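Is a countertop water softener worth it for limescale?

Asked by Feng-yi Fang

We moved to Usden in August and the water is very hard. The kettle furs up in no time and the shower screen is a mess. A salesman from Grestik wants 800 pounds for a softener under the sink, and says it will pay for itself in 3 years. I have my doubts. My neighbour swears by a magnetic thing from Lunitz that clips to the pipe. Does either of them do anything?

2 answers

Answer 1 – marked helpful

A proper softener that uses salt does work. The "pays for itself" part I would take with a large pinch of the same salt. Ask him to write down how he got to 3 years. Ours quoted a saving of 1,000 pounds and half of that was shower gel.

As for the clip-on magnet, I've had one on the rising main for two winters and the kettle looks exactly as it did. People who like them always say the scale is "softer". Softer than what?

Before you spend anything:

1. Look up your hardness on the water company's website. Don't go by the salesman's test strip.

2. Descale the kettle with citric acid and see how long it takes to come back. Mine goes a good few weeks, and a bag of the stuff costs next to nothing.

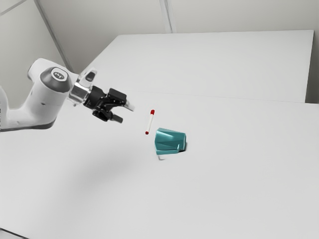 3. Get a second price from a local plumber. Haddad did my sister's for a lot less, fitting included – and left a drinking tap on the unsoftened supply, which you'll want.

Answer 2

had the grestik one, no complaints, bit noisy at night when it rinses. salt is heavy to carry

Related questions
White marks on taps won't shift
Can I use vinegar in a steam iron?
Dishwasher salt or tablets?

We use cookies to remember your settings. Accept or manage

Contact us | Terms | Back to top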